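Lamont replacement handset for air conditioners
Supplied by Cedholm Spares

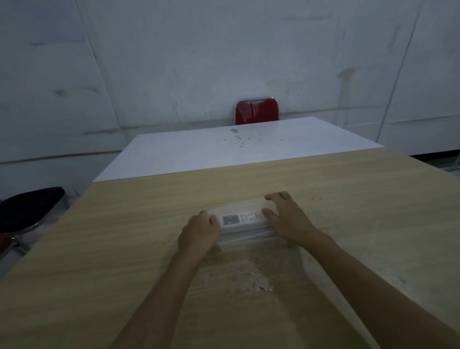

The Lamont replaces lost or broken handsets on most wall-mounted split units. It covers 157 models, including all Tirix indoor units and the older Fandar range. Check the plate under the front flap of your indoor unit before ordering, as the number on the outdoor unit is often different.

Setting up
Fit the batteries, hold SET until the code flashes, then step through the list with the temperature keys. Press SET again when the unit beeps. Codes are kept for 2 minutes while you change the batteries. After that you will need to enter the code again.

Specification
Range: 7 m, line of sight
Batteries: AAA, not supplied
Modes: cool, heat, dry, fan, auto
Timer: on and off, 24 hour
Weight: 70 g without batteries
Wall holder: sold separately

Ordering
Single handsets are sent by second class post. Trade boxes of 100 go by courier and need a signature. For trade prices ask for Jeanie Kinnear. Unused handsets can be returned up to the end of December.

Model list last updated Sat 2 May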